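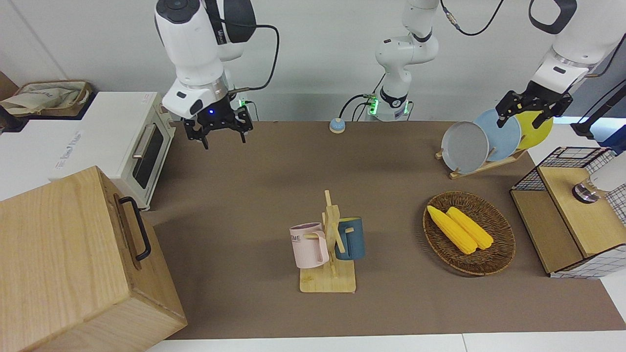 Success rate is a poor way to report a kitchen task

Most papers on two-armed kitchen work give one number per task. The arm put the plate in the rack, or it didn't. Add up the trials, divide, print a percentage. I think we should stop leading with that number.

Our own results on the Ernum policy are a fair case. We ran 200 trials across several tabletop chores: plates and a dish rack, mugs and a mug tree, corn in a basket. Phyllis Hebden scored them the usual way first. Then Chelsea Hulme went through the logs again and marked where each failed trial stopped. The second table told us far more. Of the failures, 30 came at the same point, just after the gripper closed on a mug and before it lifted. A single percentage hid that completely.

Mugs are a good test for this kind of scoring. A mug standing on the table and a mug hanging from a peg call for different grasps, and a policy can be good at one and bad at the other -- yet both go into the same average.
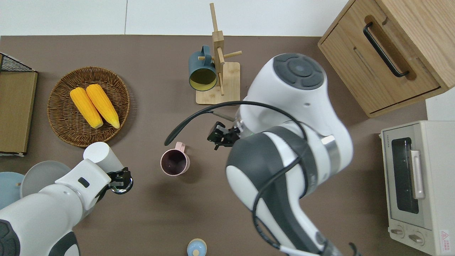 What I would report instead

Give the stage at which each trial ended. Give the starting layout too. Keith Dawber objects that stage labels depend on who does the labeling, and he has a point. He and Chelsea disagreed on 17 trials. But those trials can be listed, and a reader can check them. Nobody can check a bare average.

It does cost time. Relabeling took us 5 days in March, and the tool we used, Rirnetti, still needs work. I would spend those days again before I ran another 200 trials.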